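How Does a Computer Remember Things?

Think about what you had for breakfast. Now think about your very first day of school. Your brain had both of those tucked away somewhere, and it went and fetched them just because you asked! Computers have to remember things too, although they go about it in a very different way.

Most computers have two kinds of memory, and I like to think of them as a desk and a closet. When you do your homework, you spread everything you need across the desk — your book, your pencils, maybe a snack. That's the working memory, and grown-ups often call it RAM. It's wonderfully quick, but when you switch the computer off, the desk gets swept clean.
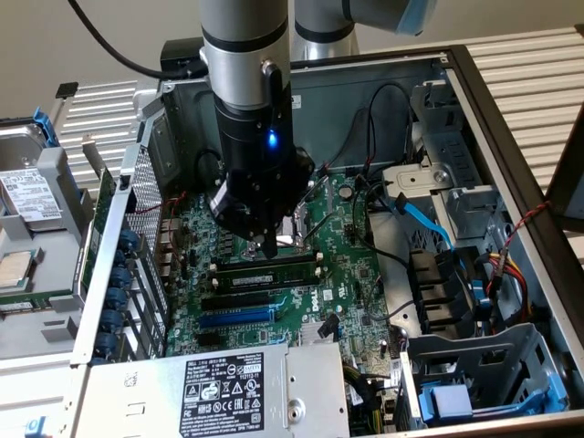
The closet is called storage. It's slower to rummage around in, but whatever you put there stays put, even with the power off. Your drawings, your saved games and that story about the dragon who was scared of soup all live in the closet. When you open one, the computer carries a copy over to the desk so you can work on it. And when you press "save," back it goes!

So what does a memory look like on the inside? Well, a computer can't keep a picture of a dragon the way you can. It keeps numbers, and it writes every number using only 2 signs, 0 and 1. The number 11 becomes 1011. A bigger one, like 617, turns into 1001101001, and that takes ten signs in a row. It's a bit like having a long line of light switches, some on and some off, and knowing what the pattern means.
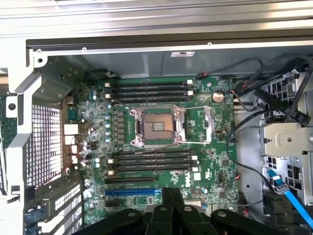
Each of those little switches is called a bit, and eight bits together make a byte. One byte is enough for a letter of the alphabet, so your name probably needs only a handful of them. A photo of your dog needs millions!

Something to try at home: draw four boxes on a sheet of paper and label them 8, 4, 2 and 1. Put a button in any boxes you like, then add up the labels of the boxes with buttons in them. Can you make 5? How about 11? See if a friend can read your secret number from the buttons alone, and then swap places.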